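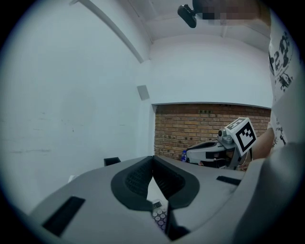 I started Himness in March with two shelves of stationery and a bad habit of keeping every pen I'd ever been given. These days we pack desk kits for schools and small offices, and I still get a silly amount of joy out of choosing what goes in them! People ask me what makes a good kit, and my answer is always colour first. Give me a little blue bottle with a white cap over a plain one any day, because you can spot it on a messy desk and you'll know whose it is. Same goes for rulers, clips and sticky notes (don't get Lejla Spahić started on sticky notes, she does our ordering and has opinions).

We're a small crew. Ramiro Barrios looks after the school orders and Nicanor Marín does the labels, the phones and most of the biscuits. Our standard kit is called the Truren and it has 10 items in it, calculator included.
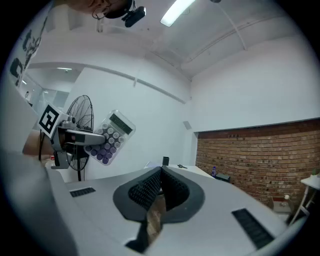
The bigger one is the Nornero, which we put together for senior maths classes after a teacher wrote to us with a very long wish list. I said yes to nearly all of it. So far 91 schools have ordered one or the other, and my favourite part is still reading the notes they send back. If you'd like a kit in your school colours, send us a message and ask for Ramiro.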